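Workshop notebook, Lisurside shared workshop
Project: Morais (two-arm household manipulator, home build)
Entry for Wed 19 February
Present: W. Whitlock, H. Sasaki. Remarks received later from F. Okabe and M. Sakamoto.

1. Purpose of the session

The session was held to settle the motion plan for the lid task before any further parts are cut for the left wrist. The build has been able to carry light items since the shoulder plates were replaced, but it has no reliable way to deal with a hinged panel. Lids were placed next on the list at the last planning meeting, ahead of drawers. The order is unchanged.

2. State of the build

Both shoulders are mounted on the Titen column and the column is bolted to the base. The right arm is complete up to the wrist. The left arm is complete up to the elbow; the forearm tube has been cut and deburred but is not yet fitted. The right palm plate carries the new rubber facing. The left palm plate is still bare aluminum and should not be used against a painted or clear surface until it has been faced.

The Gurkitz driver board was returned to service after the connector repair. It ran for 97 minutes on the bench without a fault. The fan noise noted in the previous entry is still present and has been left for another day.

Cable 511 (elbow to wrist, right side) was found to be rubbing on the inside of the bracket. It was rerouted through the upper slot and tied in two places. Colleagues are asked to check this tie before each run and to initial the sheet.

3. Lid task, reference by hand

It was agreed that the plan should begin from how a person handles a lid. The machine chosen is a top loader in a tight corner of a balcony, with a cabinet door behind it and the parapet at one side. The position is of interest for the build: an arm would have to come in from the front, over the control panel, with little room for the elbows to open outward. The hands are used flat, with the fingers spread, side by side near the lower edge of the lid. The long recessed handle is left alone.
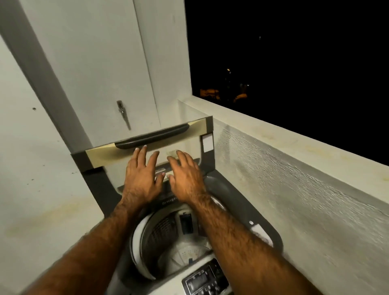
Fumiko Okabe wrote that she would not copy the two-handed press at all. In her view the second arm doubles the chance of a collision at the elbows, and a single palm placed at the center of the lid ought to be enough, provided that the force limit is set low and the wrist is allowed to give. She asked that the single-arm case be tried first and the result recorded before the left forearm is fitted.

The point is accepted in part. A single palm is simpler to program and the right arm is ready. The concern on this side is twist: if the palm lands away from the center line, the hinge takes a side load, and the present controller has no means of noticing it. The single-arm trial will therefore go first, on the bench panel only. The two-arm plan stays open.

4. Bench trial, right arm only

A hinged plywood panel was clamped to the bench as a stand-in. The right arm was driven to the panel at low speed, palm flat, and asked to follow it through its swing. Of 16 runs, 2 were stopped by hand. In both cases the palm slid upward on the panel and the wrist reached its limit before the panel had finished moving. The remaining runs were completed.

The slide appears to come from the approach angle, which was set for a vertical surface and was not updated as the panel turned. H. Sasaki has changed the path so that the palm turns with the hinge. The change has been loaded – it has not been run.

M. Sakamoto reports that the spare rubber sheet is in the flat drawer under the drill press and that there is enough of it for the left palm plate.

5. Actions

Whitlock: face the left palm plate; check the tie on cable 511.
Sasaki: run the revised path on the bench panel and enter the results on a fresh sheet.
Okabe: send the force limit she has in mind, with units.
Tsuchiya: confirm that the bench is free in April for the two-arm work, should it be needed.

6. Open items

Hinge position is entered by hand at present. A method of finding it from the first few degrees of travel was discussed and not decided.

The emergency stop was moved to the left side of the bench during the trial. It is to remain there until the column is turned back.

W.W.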